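To: Drirnel builders list
Date: Thursday, April 25, 2019
Subject: Re: finger tips not meeting when closed

A list member wrote:

> I printed the Drirnel two-finger set last weekend and mounted it on the
> hand-held body. When I squeeze it shut the tips touch at the bottom and
> stay open at the top. The left finger also has some side play at the
> pivot. Is this a bad print, or do I have the linkage arms on wrong? I am
> using the Stakimier screws from the parts list. I would like to get it
> right before I start folding clothes with it.

Probably neither. Ours did the same thing at first and the prints were fine.

Start with the large pivots. Back both bolts out, clean the recess with a drill bit turned by hand, and put them back in. Tighten until the finger stops moving under its own weight, then loosen by a quarter turn. If there is still side play after that, add one thin washer under the finger, on the inside. Two is too many and the finger will bind.

Then do the outer arms. Leave both of the star-socket screws loose, squeeze the gripper shut on a piece of card, and tighten them while it is held closed. We had been tightening them with the fingers open, and that was most of the problem. Pull the card out afterward and open and close it 30 times. Check the screws again before you trust it.

I would not chase a perfect seal at the tips. Ours still has a thin slit between the fingers when shut and I have stopped sanding. Denim and T-shirts give it no trouble. Very thin fabric might, and I have a set of rubber pads from Ghanem to try if it does. They need a 2 mm hole and I haven't drilled it yet.

One other thing, for anyone on the Fudamstead version of the housing: the bolt pockets are shallower, so the 22 mm bolts bottom out before they clamp. Use the next size down.

The current state of ours is below. The scuffs on the pivot rims do no harm.

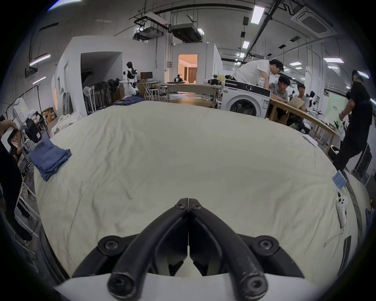
Gripper closed, over the folding cloth at the shop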